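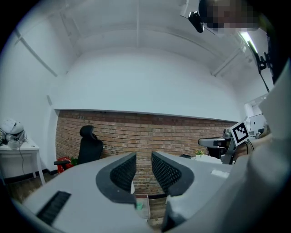
East room, brick wall side, with the black mesh-back chair and the white side table.

6 min read

Search minutes and papers Go

Stelledix Shared Workrooms
Fit-out and Furniture Working Group
Minutes of meeting held 23 Jan 2024

Chair: Ottmar Sauerland
Present: tenant representatives for Pandura, Athumani and Jotmont; building services; minute taker
Apologies: none received

1. Minutes of the previous meeting

Accepted with one correction. Under item 4, "skirting" should read "ledge". The item concerned the white horizontal ledge along the top of the exposed brick in the east room, and no skirting work has been proposed.

2. Matters arising

2.1 Key register. Complete. Closed.

2.2 Door closer, corridor side. Adjusted by building services. The Athumani representative reported that the door still fails to latch when the corridor window is open. Remains open.

2.3 Colour of the upper walls. The group had asked whether the white above the brick could be changed to a warmer shade. Building services advised that the walls and ceiling were finished from the same batch and that a change to one would require a change to both. Not pursued.

3. East room: brickwork

3.1 Building services tabled the inspection note. The red-brown brick is to remain exposed and unsealed. Light dusting has been found on the floor along the base of the wall. The mortar is sound and the dusting is attributed to friction from furniture.

3.2 The group agreed a minimum clearance of 50 mm between the brick and any chair, shelf or cabinet. The black office chair with the headrest presently stands against the wall and is to be brought forward. Pandura asked whether the clearance applies with the chair reclined. It does.

3.3 A rubber bumper rail was considered. Jotmont objected on the grounds that fixings would have to go into the mortar joints. The proposal was withdrawn.

3.4 The ledge above the brick is not rated for storage. Nothing is to be placed on it, including cups.

Action: building services to mark the clearance line on the floor in removable tape.

4. East room: furniture

4.1 Small white side table. The table is light and its legs are thin. It currently carries the white VR headset. Athumani requested that the headset remain there as it is in regular use. Agreed, on condition that nothing heavier is added.

4.2 Dark cable at the side table. The cable hangs down from the table and is a snag point for castors. Options discussed were a clip on the table leg, a short floor cover, or moving the table. The clip was preferred at a cost of $15. The floor cover was rejected as a trip edge.

4.3 Office chair. Height adjustment and tilt lock were tested by building services before the meeting and are within the maker's limits. The armrests are to be kept below table height when the chair is parked.

4.4 White work table. Surface to be wiped down at the end of each booking. Solvent cleaners are not to be used. The small plant may stay on the table provided that a saucer is used.

Action: Jotmont to supply one saucer.

5. East room: floor items

5.1 The red container near the base of the chair does not appear in the furniture register. No tenant representative was able to identify it. It is to be entered in the register as item 373 and moved clear of the castors.

5.2 Potted plant. The plant on the floor beside the red container is to be lifted when the floor is cleaned and returned afterwards. Watering is assigned to Pandura. Jotmont asked that watering be recorded on the sheet by the door, the previous plant in that corner having been watered by two tenants. Agreed.

5.3 The small light-coloured tray and the teal-green object in it are to be kept together. Athumani will advise where they should be stored.

Action: Athumani to advise storage location before the next meeting.

6. Bookings

6.1 Changeover between bookings is set at 15 minutes. Pandura proposed a shorter period on the basis that most bookings leave the furniture in place. Building services did not support the change while item 4.2 remains outstanding. No change made.

6.2 Chairs borrowed from other rooms must be returned within the same booking. The chair is to be adjusted to the lowest setting on return.

7. Register of furniture

7.1 The chair of the meeting noted that descriptions in the register vary in their terms. "Side table", "occasional table" and "stand" have been used for a single item. From this meeting the term is "side table".

7.2 Photographs are to be attached to register entries in landscape format. Existing entries will be updated as they fall due for review.

8. Other business

8.1 Jotmont asked whether a second potted plant could be placed at the foot of the brick wall. Deferred to March, pending the result of the clearance marking.

9. Next meeting

March, date to be circulated by the chair. Items for the agenda are to be sent to O. Sauerland in writing.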